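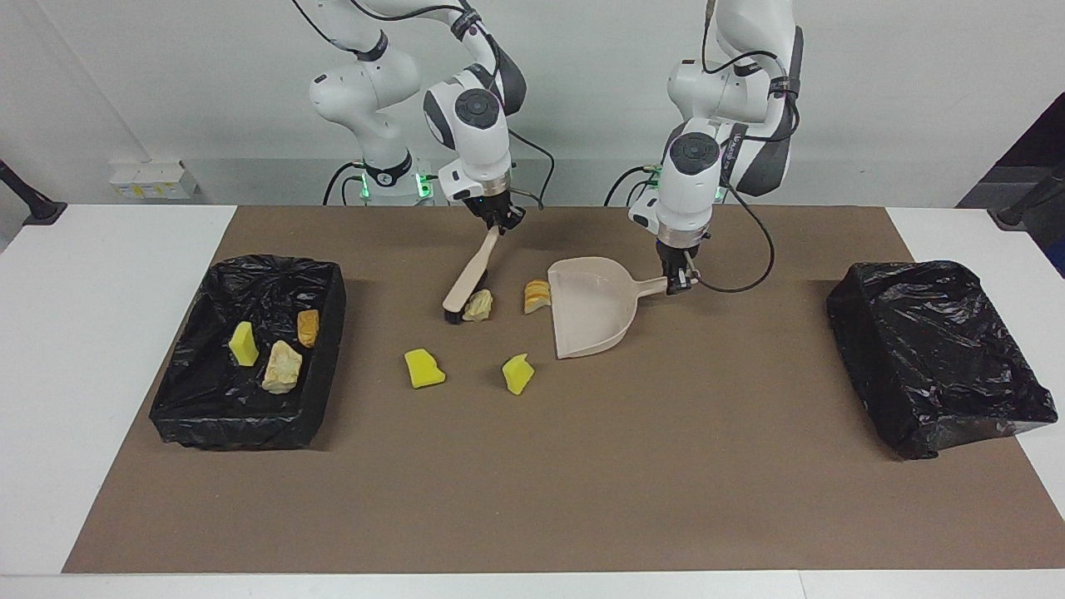
Maneck busca persona para migas, mesas y recogepedor

En Maneck servimos desayunos de lunes a sábado y el pan es de corteza seria, de la que se deshace en cuanto alguien la mira. El resultado queda repartido por las mesas. Necesitamos a quien lo recoja.

El trabajo consiste en despejar y barrer las mesas con cepillo de mano y recogedor, sacudir los manteles individuales y dejar el comedor de la calle Killis listo para el turno siguiente. Primero los trozos grandes, luego las migas. Soplar no cuenta como técnica, y pasar la manga tampoco.

Ofrecemos:
Contrato de media jornada, 2 plazas, con alta desde el primer día.
600 euros netos al mes, desayuno incluido (pan, sí).
Turno de mañana, con salida antes de comer.
Cepillo propio - hay quien se encariña.

Pedimos:
Madrugar sin hacer de ello un drama.
Cierto ojo para las migas claras sobre mesa blanca, que son las traicioneras.
Trato amable con el cliente que sigue sentado mientras se barre a su lado.

No pedimos experiencia, idiomas ni carta de motivación. Si alguien siente una pasión desbordante por el recogedor desde la infancia, nos alegramos, pero cobra lo mismo.

Incorporación en enero. Las solicitudes se entregan en el mostrador, Killis 38, o por correo a la misma dirección, con la referencia 508, hasta el 30 de diciembre de 2019. Contestamos a todo el mundo, también cuando es que no.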